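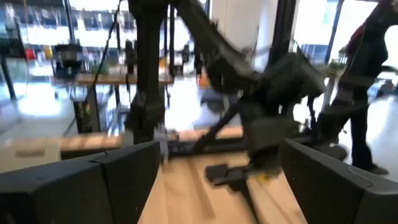

I have fallen completely in love with tap dancing

August 15, 2020

I bought tap shoes in July. Black ones, second-hand, slightly too wide across the toes, and I have hardly taken them off in the evenings. My downstairs neighbour deserves a medal, or at least a cake (she got a cake, lemon drizzle, and has promised to text if it ever gets too much).

It started with a box of old musicals on DVD that my aunt was getting rid of. I'd put one on while doing the ironing and I ended up standing there with the iron in the air and a cold shirt on the board, watching a man's feet. I must have seen that film five times as a child and I had never noticed that the feet were making the tune! I'd thought of the tapping as a sort of decoration on top of the music. But when the band drops out he carries on, and you can still hear the song, and it's all coming from the floor. I rewound it until the ironing was a lost cause.

So I went looking for a class. The beginners' group at Podell Hall is still shut like everything else, and I very nearly left it there, but then I found Udance. They run classes over video, you pay by the month, and there's a tap course for people who have never done a step in their lives. Eight lessons, each in a different key of embarrassment. I've now done six of them and gone back to lesson two more often than I'd like to admit.

What you need

Very little, which was a lovely surprise. Shoes with metal plates at the toe and heel, and a hard floor you don't mind scuffing. I do mind scuffing mine (rented flat, laminate, fussy inventory), so I got a sheet of plywood cut at the builders' merchant and laid it on an old yoga mat. It lives behind the wardrobe and comes out after tea. The mat takes a good deal of the thud away but leaves the click, and the click is what you want. My first go was straight onto the kitchen tiles, which sounded marvellous and was horribly slippery, so please don't do that.

Music matters more than I expected too. My laptop speaker was hopeless, I could barely hear it over my own clattering, so I dug out the little Kodier I used to take camping and put it on the windowsill. Much better. It has one quirk: it switches itself off if you play anything too quiet, so slow practice has to be done loudly.

The shuffle

Nearly everything in the beginners' course is built on the shuffle. You brush the ball of your foot forwards, then back, and you get two sounds out of it. Two! From one foot! On paper it's the simplest thing in the world and for the first fortnight mine sounded like somebody dropping a spoon. The front brush was fine. The back one was more of a scrape, and sometimes there wasn't a back one at all.

What cured it was being told to stop trying. The teacher said to let the ankle go floppy, swing from the knee, and think about flicking mud off your shoe. I practised in my socks while the kettle boiled, then in my slippers, then holding on to the back of a chair with the proper shoes on. And one evening there they were, both sounds, as clear as anything. I laughed out loud. I did it up to a hundred times that night on the right foot and then discovered that the left foot had learnt nothing whatsoever. 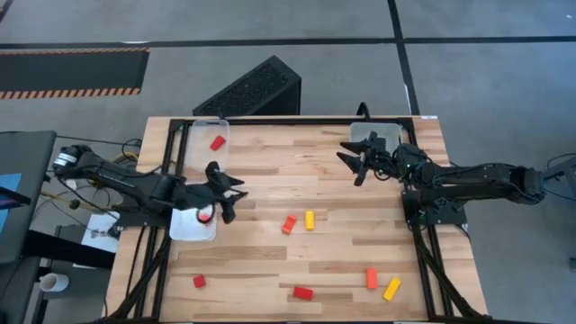
The left foot is coming along now, slowly. I start every practice with it so it gets the best of my patience, and I've noticed it does far better if I hum. I've no idea why humming should help a foot! If I count out loud I go stiff and rush, but if I hum the tune my weight seems to land where it should and the rest of me follows.

After shuffles come ball changes, which are a quick rock from one foot to the other, and when you stick the two together you have something that sounds like proper dancing. Shuffle ball change, shuffle ball change, all the way down the board and back again. I do it waiting for the bus. I did it in the queue outside the chemist, in trainers, and a little boy in front of me joined in, so we had quite a nice thing going by the time they let him and his mum inside.

The time step

Lesson six is the time step and I'm stuck in it, very happily. It's the step dancers used to use to show the band what speed they wanted, so it has this wonderful bossy feeling to it, a stamp and then a run of quick sounds that comes round again on the other side. I can do it slowly. I can do it at half speed with the music on. At full speed my feet tie themselves together somewhere in the middle and I come out facing the bookcase.

I've found that recording just the sound on my phone is far more use than watching myself. On video all I see is my own worried face. With only the sound I can hear straight away which tap is late (it's the heel, it's always the heel) and I can play it next to the teacher's and hear where hers has air in it and mine is a muddle. The difference between a clean tap and a mushy one is so satisfying once your ear picks it up. I hear it in the old films now, and in the rain on the shed roof, and in the woman upstairs from the Bugti takeaway who comes down the metal steps every morning in what must be beautiful hard-soled shoes.

My calves ache in places I hadn't met before, by the way. Stretch them against a wall afterwards, even if you feel fine. I skipped it once and came down the stairs backwards the next day.

If you've got an old pair of tap shoes in a cupboard somewhere, do get them out tonight! And if anybody knows a trick for getting the heel down faster in a time step, leave it in the comments. I'm going to have another go at lesson six as soon as I've washed up.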